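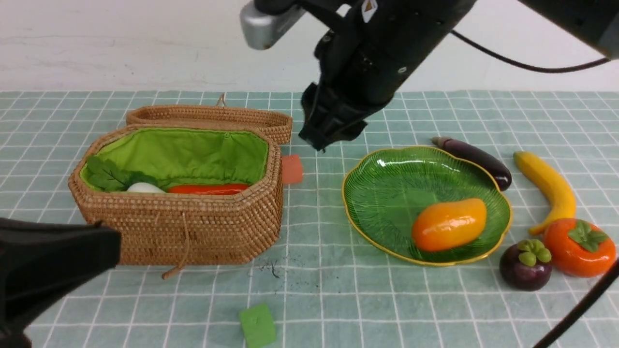 How Are Baskets Made?

People were weaving baskets before they were making clay pots. Every basket you see has been woven by hand. There are machines that can weave cloth, but the bends and corners of a basket are still too hard for them.

What is rattan?

Rattan is a climbing palm. It grows in warm, wet forests, mostly in Southeast Asia. The stem is long and thin, and it has hooks that grab onto trees. Some rattan stems grow more than 200 feet long. Bamboo is hollow inside, but rattan is solid all the way through.

From plant to basket

Workers cut the stems and pull them down out of the trees. The thorny outer layer comes off first. Then the stems are dried and split. The shiny skin is used for chair seats. The inside part, called the core, is cut into round or flat strips for weaving.

Dry strips snap if you bend them, so the weaver soaks them in water. The thick pieces that hold the shape are called stakes. The thinner pieces that go in and out between them are called weavers, just like the person doing the work.

A lid is woven as a separate piece. It can be tied on at the back with a strip of cane so that it opens like a door.

Try it yourself

Ross Halliday teaches basket making to children in Plallow. He starts them with paper strips. Cut 8 strips for the stakes and 7 for the weavers. Go over one, under one, and push each row up close to the last. Start the next row the opposite way.

Words to know

Core: the inside of the rattan stem
Stake: a stiff piece that holds up the side
Palm: a family of plants that includes coconut trees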